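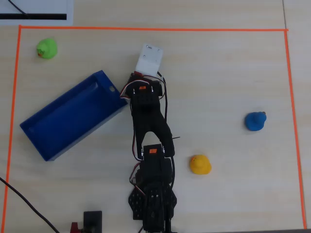

Dalen Library Opens Its Evening Repair Desk, Brings Own Glue

Tuesday, March 20, 2018
By the Dalen Library press office
Shares: 94 | Comments: 0

DALEN – Starting in May, Dalen Library will stay open late for people who own a broken lamp and a certain amount of optimism. The repair desk, paid for with a $400 grant from the Achterberg Fund and the proceeds of a very long bake sale, will take toasters, zippers, chair legs and anything else that fits through the side door.

Repairs are free. Parts are not, and neither is the coffee, though regulars will tell you the coffee should be.

The library asks visitors to bring one item at a time. Microwaves stay home. So do clocks – the Illard branch took in clocks last year and is still hearing from them.

Sign-up sheets are at the front desk. Spare extension cords are welcome at either branch.

Recent items
Temden Road entrance closed for paving
Large-print shelf moves upstairs
Overdue fines: a gentle reminder
Overdue fines: a second reminder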